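Dudotico Woven Baskets and Play Fruit: Frequently Asked Questions

Last updated 1/21/26

Contents
Baskets: cleaning and care
Baskets: shape and load
Play fruit
Sets and display
Orders, spares and returns

BASKETS: CLEANING AND CARE

How do I clean a woven basket?
Turn the basket over and tap the base to release loose dirt. Go over the weave with a soft dry brush, working along the diagonal and then back the other way. For marks that remain, use a cloth wrung out in plain water. Dry upside down on a rack, away from direct heat.

Can I use soap or disinfectant?
A drop of mild dish soap in the rinse water is acceptable. Do not use bleach, alcohol wipes or furniture polish. Alcohol dulls the finish on the rim and the damage cannot be reversed.

Can the basket go in a dishwasher?
No. The rim binding loosens.

The color has changed near the rim. Is this a defect?
No. The rim is wrapped separately from the walls and takes the finish differently. A rim that is darker than the inside is normal on every size in the Gremov range. Uneven fading on one side usually comes from a sunny window. Rotate the basket once a month.

A strand has come loose. What should I do?
Do not pull it. Dampen the strand, tuck the end under the nearest crossing with a blunt needle, and let it dry flat. If the strand has snapped, trim it flush on the outside. Breaks in the rim itself should be reported to us.

BASKETS: SHAPE AND LOAD

What is the load limit?
The Gremov rectangular basket is rated for 4 pounds when carried by the rim and 9 pounds when standing on a table. The limits apply to an evenly spread load. A single heavy item in the middle will bow the base over time.

My basket rocks on a flat surface.
This can happen after shipping, if the carton was stored under weight. Mist the base lightly, set the basket on a level table, place a flat board inside and weight the board. Leave for 60 hours. If it still rocks, contact us.

Why are the sides flared?
So that baskets of the same size nest for storage. Place a sheet of paper between nested baskets to protect the finish.

PLAY FRUIT

Is the play fruit suitable for pretend kitchens and sorting games?
Yes. The Grorkel pieces were designed for both. They are sold singly and in mixed bags.

How do I clean the pieces?
Wipe with a damp cloth and dry at once. Do not soak. Avoid scrubbing printed or painted areas such as leaves, as abrasion will thin the color.

Do the pieces stand up on their own?
Most do on a hard, level surface. On a woven base they may settle at a slight angle. Shift the piece until it sits between two ridges of the weave.

Will the color transfer to the basket?
Not when dry. Do not leave a damp piece sitting in a basket overnight.

SETS AND DISPLAY

Can I mix baskets and fruit from different ranges?
Yes. The Ruppert stand is the exception: it accepts the small round basket only.

How should a basket and fruit be set out on a shelf or table?
1. Choose a level surface. Pale surfaces show dust sooner but give the best contrast with the weave.
2. Place the basket with its long side facing the viewer.
3. Start with one piece, near the middle of the base, narrow end up.

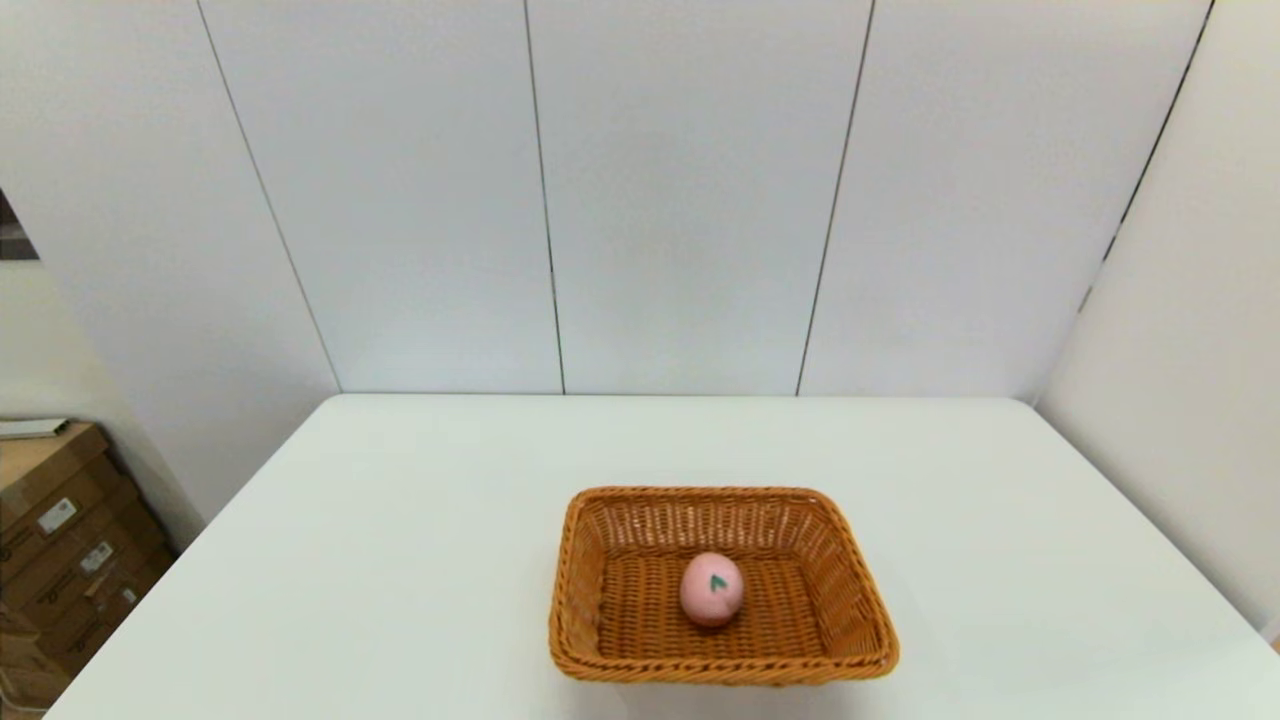

4. Add further pieces outward from the first, leaving a gap between each piece and the wall of the basket.
5. Check that nothing stands higher than the rim if the basket is to be carried.

Can I keep real fruit in the basket?
Yes, with a liner. Juice stains the weave and cannot be removed. Any cotton napkin will serve.

ORDERS, SPARES AND RETURNS

Are single pieces available as spares?
Yes. Write to Tracey Whitlock in the parts department with the name of the fruit and its main color. Spares are sent by letter post.

What is the minimum trade order?
Nine baskets or 60 pieces of fruit. Trade orders over 1,000 pieces are quoted separately by Ingeborg Haberkorn.

When will the large oval basket be back in stock?
June. We do not take advance orders for it.

How long do I have to return an item?
Sixty days from delivery, unused and in its original carton. Baskets that have been lined, misted or trimmed are repaired or exchanged only. Enclose the packing slip with the return.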